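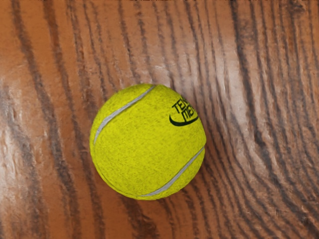 Wer bei Wivow den Greifer ohne den Simulator kauft, schreibt Acharya zum letzten Eintrag, zahle am Ende zweimal, einmal für die Hardware und einmal für die Wochen am Prüfstand. Das sei bei Prosska so gewesen und werde bei uns nicht anders laufen.

Eintrag September, 14:20

Einwand notiert, teile ihn nur zur Hälfte. Das Testpaket von Wivow besteht aus Simulator, Objektbibliothek und Greifplaner. Der Planer ist einzeln nicht zu haben, die Bibliothek schon. Angebot liegt bei 900 Euro pro Arbeitsplatz und Jahr, Support geht extra. Für uns kämen 2 Arbeitsplätze in Frage.

Stand Objektbibliothek: Tennisball geladen, Untergrund Holz mit kräftiger Maserung, Ansicht senkrecht von oben. Filz und Nähte sind sauber texturiert, der Aufdruck folgt der Krümmung. Ein deutlicher Schlagschatten fehlt, der Ball ist nur am unteren rechten Rand etwas dunkler. Für die Segmentierung nach Farbe unkritisch, Gelb gegen Orangebraun trennt gut. Für alles, was Höhe aus dem Schatten schätzt, taugt die Einstellung so nicht. Beleuchtung ist laut Handbuch pro Szene konfigurierbar, Parameter noch nicht gefunden.

Testlauf Planer: 50 Greifversuche, Startlage des Balls jeweils zufällig, Reibwert auf Voreinstellung. Zehn Fehlgriffe, alle beim Schließen der Finger: Der Ball wird vom zuerst anliegenden Finger weggerollt. Fehlerbild kennen wir vom realen Aufbau, insofern plausibel. Rollwiderstand steht in der Bibliothek auf null, das dürfte die Quote drücken. Wiederholung mit eigenem Wert steht aus.

Nachgiebigkeit: Der Ball wird als starrer Körper gerechnet. Weichkörper gibt es nur in der größeren Lizenzstufe. Im Datenblatt steht das in einer Fußnote, im Angebot gar nicht. Rückfrage beim Vertrieb ist raus.

Import eigener Teile: Gehäusedeckel aus Nulludier als STEP eingelesen, Netz kommt ohne Nachbearbeitung durch. Masse und Trägheit müssen von Hand eingetragen werden. Einheiten beim ersten Versuch falsch übernommen (Meter statt Millimeter), Option steckt im Importdialog unter "Erweitert". Bitte beim nächsten Teil gleich prüfen.

Stabilität: Ein Absturz beim Wechsel der Szene während laufender Aufzeichnung, reproduzierbar. Aufzeichnung vorher stoppen, dann geht es. Log liegt im Projektordner.

Zu Prosska, weil es wieder aufkam: Dort fehlte die Objektbibliothek komplett, jedes Teil musste selbst vermessen und texturiert werden. Der Vergleich mit Wivow trägt deshalb nur beim Planer, und der war bei Prosska schneller - allerdings ohne Kollisionsprüfung gegen den Tisch.

Offen:
Rollwiderstand setzen, Lauf mit gleicher Zufallsfolge wiederholen
Lichtparameter suchen
Antwort zur Lizenzstufe abwarten
Testlizenz läuft noch 10 Tage, Verlängerung nur auf Anfrage

16:45, Nachtrag: Lichtparameter gefunden, stehen in der Szenendatei und fehlen in der Oberfläche. Schatten lassen sich je Lichtquelle einschalten. Noch nicht gerendert.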